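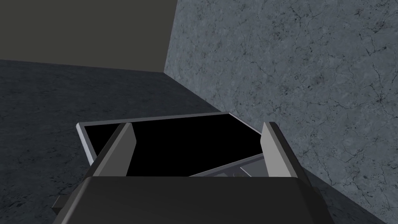 About Vilel

2 min read

Home Services Planning About Contact

Vilel helps small manufacturers and repair shops decide what automation to buy, and when. We don't sell robots and we take no commission from the companies that do. Clients pay us a flat fee for a plan and a budget they can take to their own management or to the bank.

Ignacio Montecinos started the company in Vakisby after a long stretch in purchasing. He had signed for two robot cells that were priced well and sized badly. One needed new fingers before it could pick up the parts it was bought for, and the fingers weren't in the budget.

How we plan

Most jobs start with a visit and a parts list. We then build the task in simulation: a gripper, a floor, a couple of walls and the thing to be handled. A two-finger gripper working over something wide and flat tells us a lot about opening width and approach angle, and the questions are cheap to ask before an order goes out.

The budget comes next. It has separate lines for the arm, the gripper, spare fingers, guarding, installation, training and downtime during the changeover. We add 10 percent for changes — clients sometimes strike it out, and that is up to them. A typical plan takes 12 weeks from first visit to final report and about 400 hours of our time.

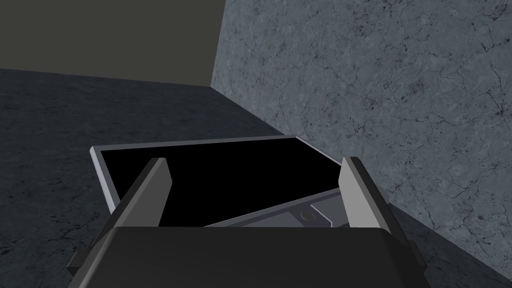 Where we work

The main office is in Vakisby, with a smaller one in Vavurness that handles site visits along the coast. Our longest-running client is Juška, a repair business that replaces its equipment in stages and reviews the plan with us every August.

Working with us

Send a short note on the task, the space you have and the year you hope to buy. Drawings help but can come later. If the work is better left by hand for now, we will say so in the first report and bill only for the visit.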